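Open day at Nundeck: robots and a laundry pile

4 Mar 2024

I've been home since Saturday evening and I'm still going on about it, so the blog gets it next. The Nundeck open day! I'd missed the one in October (flu) and had sulked ever since, so I was on the early train with sandwiches and a notebook, feeling about nine years old.

Nundeck is the old Zilberg shoe works by the canal, now let out floor by floor to small engineering outfits. Most of the doors were open and you could wander in and ask whatever you liked. The lift was out, so there were a lot of stairs. The Trarnik people on the first floor had a sorting machine for nuts and bolts that made a lovely rattle, and I lost half an hour there without noticing. The counter on the side read 3,764 when I arrived and I stood watching it tick over like a petrol pump.

But the thing I'd come for was upstairs, at Ejigu, where they work on folding clothes with two robot arms. Feven Tekleab ran the session and she was terrific, quick and funny and very happy to be interrupted (which was lucky, because a man in a cycling jacket interrupted her constantly). She started by handing round a tea towel and asking us to fold it while paying attention to our own fingers. Try it. You pinch, you slide along the hem, you feel for the corner, you give it a little shake, and none of it goes through your head at all. Then she asked us to do it with two fingers on each hand and our eyes half shut, and the room went very quiet.

Her colleague Waldemar Kalinowski took the technical questions. He told us a tea towel is the gentle end of the job and T-shirts are where it gets hard, as a shirt dropped in a heap hardly ever lands the same way twice. The sleeves go under, the hem rolls up, and the arms have to find an edge worth holding before any folding can start. They had logged 1,283 tries with shirts up to that week, and he was quite cheerful about how many had ended in a muddle. I asked if they ever got bored of it and he said he now can't put his own washing away without planning it first.

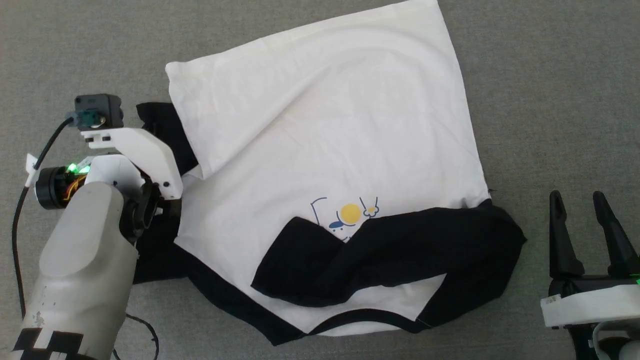 Why do the arms need cameras near the grippers?

A camera fixed high up gives the general layout, but the arms themselves can block its view just when they close on the cloth. One near the gripper gets a close look at the edge being picked up.

I stayed for the afternoon session as well, with a different crowd and much the same questions, and could happily have stayed for a third. Afterwards I had a cup of tea and a slab of ginger cake in the yard and talked to a retired pattern cutter who had strong views on side seams. I hope someone at Ejigu got her phone number.

Trains back were a mess, so I wrote most of this on the platform. If you're near Nundeck next time they open up, go early and do the top floors first while your legs are fresh.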